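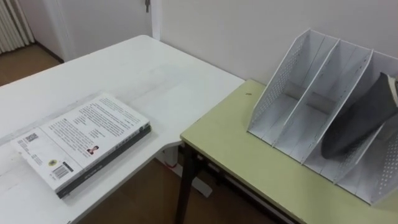 How to Check a Regimental Casualty Figure

October | By the Plinbridge Military History Desk

Regimental histories love a round story with a precise number in it. Treat the number as a claim until you have traced it. I'll use the Villca garrison, because the figure given for its losses is repeated everywhere and almost never sourced.

1. Find the earliest printing. The popular total is 1,229. Follow the footnotes back. If three books cite each other, you have one source.

2. Ask what "casualties" covers. Killed only? Wounded, captured, sick? Writers switch between these without warning, sometimes on the same page.

3. Get the strength return. Villca reported 2,630 men before the siege. Check whether that includes the gunners and supply troops, who were often carried on another unit's books.

4. Compare the burial register. The one for Villca lists 343 names. That doesn't prove the bigger number wrong. It does mean somebody has to explain the gap, and most authors don't try.

5. Look for double entries. I found 2 men listed under both the garrison and the Drekon relief column. I doubt they're the only ones.

6. Be careful with memoirs. The Jutel diaries are lively, but the siege chapters were written up long afterward.

If the records still disagree, print both figures and say where each came from.

We use cookies to remember your settings. Accept | Decline

Contact | Copyright Plinbridge | Back to top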